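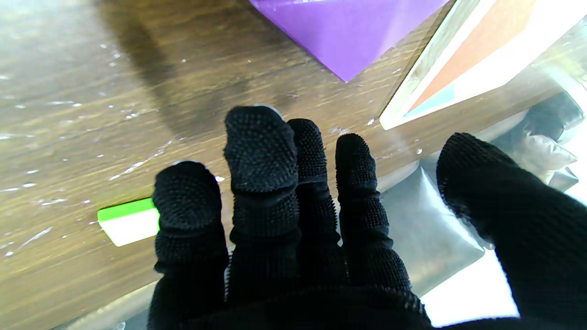
Do I need the wrist module if my hand already runs off a bench supply?
Only if the hand is going on an arm. For bench work the wrist module adds weight and cost, and you can buy it later.

Standum Five-Finger Hand Kit, right or left
Part no. 3543
Sold by Vavero Workshop Supply
Lead time: ships in December

What you get
Five digits, palm plate, tendon line, driver board, one black knit glove with grip dots on the fingertips. Arm, power supply and camera mount sold separately.

What the maker claims, and what we think
Standum rates the tendons for 3000 full closes. We have no reason to call that wrong, but the rating is for a bare hand with nothing in it. Expect less if you lift real objects, and order spare line with the kit.

"Assembles in 90 minutes" is on the box. Alistair Purves built ours on the shared bench and needed two evenings, one of them spent re-routing the thumb. The printed guide shows the thumb line on the wrong side of the post. Use the Goel routing sheet, free on request.

The glove does help with smooth things like small plastic blocks. It also bunches at the knuckles when the fingers curl, and we suspect it costs some closing force. Standum gives no figure for that. We asked.

Fits
Goel wrist module, all versions
Zurnalska desktop arm, with adapter plate (not included, and it should be)

Does not fit
Older Zurnalska arms with the round flange

Returns
Unopened kits only. Cut tendon line can't go back. Spare gloves are sold in packs of 2, same hand, so check left or right before you order.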